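COMMUNIQUÉ DE PRESSE

Bruledau élargit la reprise de ses emballages souples à l'ensemble de ses points de vente

Bruledau, distributeur de fournitures de papeterie et de petit équipement de bureau, annonce l'extension de son dispositif de reprise des emballages souples à ses 80 points de vente à compter du mois de juillet. La mesure fait suite à une phase pilote conduite dans 3 magasins de l'agglomération d'Usoddale.

Les clients pourront déposer gratuitement, à l'accueil de chaque magasin, les sachets, films et pochettes plastiques vidés de leur contenu, y compris lorsque ceux-ci proviennent d'une autre enseigne. Les cartons d'accompagnement seront acceptés dans un bac distinct. Aucun achat ne sera exigé et aucune carte de fidélité ne sera demandée.

Au cours de la phase pilote, environ 500 kilogrammes de matière ont été collectés. Le tri a été assuré par la société Ruotsalainen, qui demeure le prestataire retenu pour l'ensemble du réseau. Les refus de tri ont concerné principalement les sachets métallisés — une catégorie que le dispositif n'accepte toujours pas à ce stade.
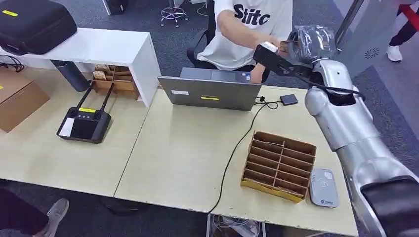
Sachet en plastique transparent contenant une carte brune. Crédit photo : Bruledau / service communication

En parallèle, Bruledau engage la révision du conditionnement de ses propres gammes. La ligne Zurnness, qui regroupe les carnets, les recharges et les étiquettes de la marque, sera la première concernée. Les sachets individuels y seront remplacés par une bande de papier chaque fois que la protection du produit le permet. Un total de 1000 références sera examiné, en commençant par les articles vendus à l'unité.

Les fournisseurs de l'enseigne recevront un cahier des charges précisant les matériaux admis, les dimensions maximales des emballages et les règles d'étiquetage. Ils disposeront d'un délai d'adaptation fixé par contrat. Les stocks déjà constitués seront écoulés normalement — aucune destruction d'articles n'est prévue.

Les consignes de tri seront affichées en magasin et jointes aux commandes livrées à domicile. Les établissements scolaires et les collectivités clientes pourront demander un enlèvement groupé auprès de leur interlocuteur commercial habituel.

À propos de Bruledau
Bruledau distribue des articles de papeterie, de classement et d'équipement de bureau auprès des particuliers et des professionnels. Son siège est établi à Usoddale.

Contact presse
Bruledau, service communication, Usoddale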